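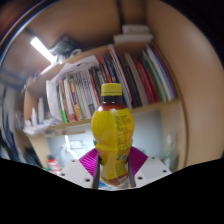
Bouteille à bouchon jaune et étiquette enveloppante.

Qui sommes-nous

Dretex est un bureau d'études et de traduction spécialisé dans l'étiquetage réglementaire des denrées préemballées. Nous rédigeons, vérifions et adaptons les mentions obligatoires pour des fabricants, des importateurs et des distributeurs qui commercialisent leurs produits dans plusieurs langues. L'activité se limite à l'alimentaire et aux boissons sans alcool — nous ne traitons ni les cosmétiques, ni les compléments, ni les produits d'entretien.

La société est née de la séparation du service documentation de Kirkmont, imprimeur d'étiquettes adhésives. Elle est aujourd'hui indépendante de tout imprimeur. Kirkmont reste un client parmi d'autres, aux mêmes conditions tarifaires.

Ce que nous faisons

Le travail courant porte sur la dénomination de vente, la liste des ingrédients, la mise en évidence des allergènes, la déclaration nutritionnelle, la quantité nette, les conditions de conservation et l'adresse de l'exploitant. Pour chaque référence, le client nous transmet la recette en pourcentages, les fiches techniques des matières premières et le gabarit de l'emballage. Nous renvoyons un texte maître en français, puis les versions linguistiques demandées.

Le contrôle du bon à tirer constitue une prestation distincte. Il comprend la relecture intégrale du texte en place, la mesure de la hauteur d'x sur le fichier à l'échelle réelle et la vérification du champ visuel dans lequel figurent la dénomination et la quantité nette. Les surfaces courbes font l'objet d'un relevé séparé : un corps de texte lisible à plat peut se déformer une fois le manchon rétracté sur une forme galbée. Dans ce cas, nous demandons un exemplaire physique avant validation.

Nous ne formulons pas d'avis sur le goût, le prix ou le positionnement commercial. Les allégations nutritionnelles et de santé sont examinées uniquement sur pièces, à partir du dossier fourni par le client.

Organisation

Chaque dossier est suivi par deux personnes : un rédacteur, qui établit le texte maître, et un vérificateur, qui n'a pas participé à la rédaction. Les désaccords sont consignés dans la fiche de suivi, avec la référence du texte applicable. Le client reçoit cette fiche en même temps que la version finale.

La gestion terminologique repose sur Clindach, notre base interne. Elle associe à chaque ingrédient une forme validée par langue, les variantes refusées et la date de la dernière révision. Une entrée modifiée déclenche une alerte sur toutes les étiquettes actives qui l'utilisent. La base est révisée intégralement chaque année au mois d'août, période pendant laquelle les délais de livraison sont allongés.

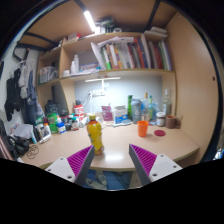
Ruppert nous écrit que le premier envoi de fiches Clindach lui a paru excessivement détaillé, mais que ses équipes s'en servent désormais pour contrôler les recettes en amont, et demande que les variantes refusées soient aussi exportées au format tableur. L'export est disponible dans l'espace client, rubrique Terminologie.

Délais et volumes

Le délai standard est de 3 jours ouvrés pour une référence en 2 langues. Les gammes comptant plus de 200 références sont planifiées par lots, avec un calendrier convenu à la commande. Au-delà de 500 références, un audit préalable des données est obligatoire : les recettes incomplètes ou les fiches fournisseurs périmées sont signalées avant toute rédaction, et les lots concernés sont mis en attente.
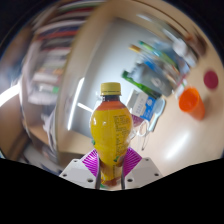 Les modifications demandées après validation du texte maître ouvrent une nouvelle version du dossier. Une correction limitée à l'adresse de l'exploitant ou au code-barres n'est pas facturée. Un changement de recette l'est toujours, y compris lorsqu'il ne porte que sur l'ordre des ingrédients.

Archivage et confidentialité

Les recettes sont stockées sur des serveurs distincts de ceux qui hébergent les textes publiables. Seuls le rédacteur et le vérificateur du dossier y ont accès. Toutes les versions validées sont conservées avec leur date de mise en service — un client peut ainsi reconstituer le texte d'un lot donné en cas de réclamation ou de contrôle.

Limites de notre intervention

L'exploitant sous le nom duquel la denrée est commercialisée demeure responsable des informations portées sur l'emballage. Nos avis sont rendus sur la base des documents reçus et ne remplacent pas une analyse en laboratoire. Les valeurs nutritionnelles calculées à partir de la recette sont identifiées comme telles dans la fiche de suivi.

Contact

Les demandes de devis sont reçues par le formulaire en ligne. Joindre une recette type et le gabarit, de préférence en PDF vectoriel. Les échantillons physiques sont acceptés sur accord préalable uniquement.

Page mise à jour le 3 décembre.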